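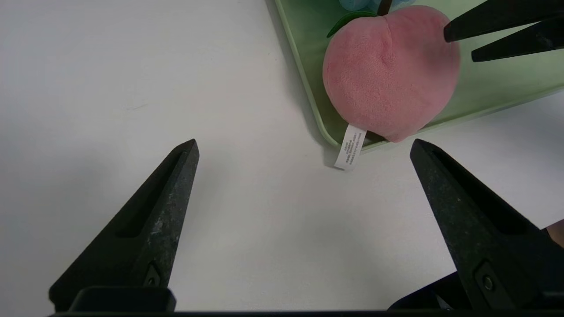 *A soft peach on a mint-green tray, care label out over the rim.*

**Leave the label on**

Saturday, July 26, 2025

My view on care labels in soft toys is that they should stay where the maker sewed them. Most people I know disagree. They take the scissors to a new toy before it has been in the house an hour, and they do it for reasons that sound sensible until something needs washing.

The peach is a fair case. It is pink and velvety, with a felt leaf and a stubby brown stem, and the label hangs off its lower side like the tail of a shirt. The label is white, the toy is pink, and the print on it is too small to read from any normal distance. If you care about how a shelf looks, you will want it gone. I understand that. I have stood over it with the kitchen scissors myself.

What stopped me was a rabbit. In April I washed a batch of toys that had come down from the loft at my sister's old place in Verkthorpe. They had been in a box for years and smelled of it. Every one of them had lost its label, and in each case you could see the little stub in the seam where it had been cut. I had no idea what any of them were made of or stuffed with. I guessed at a cool wash and a low spin, and most of them came through. The rabbit did not. Its filling gathered into two lumps, one in each foot, and its face went flat. I don't know that the label would have said to wipe it clean and nothing more, but it would have said something.

People tell me you can work it out by feel. You can't, or I can't. Plenty of pile fabrics feel the same between the fingers and behave differently in hot water. Felt is worse. Some felt takes a wash without trouble and some shrinks or goes hard at the edges, and a leaf or an ear made from it can pull the whole top of a toy out of shape. A toy with a stem, a leaf and a stuffed body may well be three different materials stitched together, and the instruction on the label has to suit the fussiest of them.

The usual arguments for cutting are that labels look untidy, that they scratch, and that children chew them.

The first I don't think much of. A toy is going to be sat on, dragged along a landing and left in the car. Two inches of white ribbon is the least of its troubles.

Scratching is a better point. Some labels are stiff and have a sharp cut corner, and a child who sleeps with her cheek on a toy will notice. That is a complaint for the people who make them, though. A softer tape costs very little. I wrote to Furnora last year about a cushion with a label like a strip of card and got a polite reply and a voucher. The next cushion I bought from them had the same label.

As for chewing, small children will chew a label, and they will also chew the ear, the leaf and the strap of the bag it came in. If a label is coming loose, take it off and keep it. If the stitching is sound I would sooner a baby sucked on a label that is firmly sewn into a seam than on whatever is left after somebody has hacked at it. Cut too close and you nick the seam itself. I have mended a good few toys with a hole in exactly that place, and the stuffing always finds it. Anything loose and small needs watching with a baby in the house, and that goes for stems and leaves as much as for labels.

Plenty of children are fond of the label, too. One boy in my family would only go to sleep rubbing the tag of a grey elephant between finger and thumb. The elephant could be any way up so long as he had the tag. When the print wore off he didn't mind, and by then his mother knew the instructions by heart.

There is a halfway answer, and I will be fair to it. You can snip the label off neatly, leave a good margin at the seam, and put it in an envelope with the others. I tried this. I had an envelope marked TOYS in the drawer under the kettle. By the end of the year it had a dozen white tags in it, several of them with the same five symbols in the same order, and I could not have told you which belonged to what. If you go this way, write the name of the toy on the back in biro before you put it down. Taking a picture on your phone works as well, provided you can find the picture again. I can't find anything on mine.

The charity shop in Trallgate where I take our outgrown things has a firm rule on this. Soft toys without a label go straight into the rag sack, however clean they are. I was annoyed the first time, as I had brushed and aired a very good bear. But the woman sorting had a full table and no way of knowing where the bear had come from or what was in it, and I could see it from her side. A toy with its label still on can go to another child. One without it, at that shop, can't.

What I would change is the label itself. It should be shorter, softer and sewn flat into the base, with the washing symbols printed large and everything else on the back. At present the one line a parent needs is often lost among several lines in tiny type, and I have to carry the thing over to the window and hold it at arm's length. Make it easier to read and fewer people would think of it as rubbish.

Until then I am leaving ours alone. The peach has kept its label. When it needs a wash I'll take it to the window with my glasses on and do what it says.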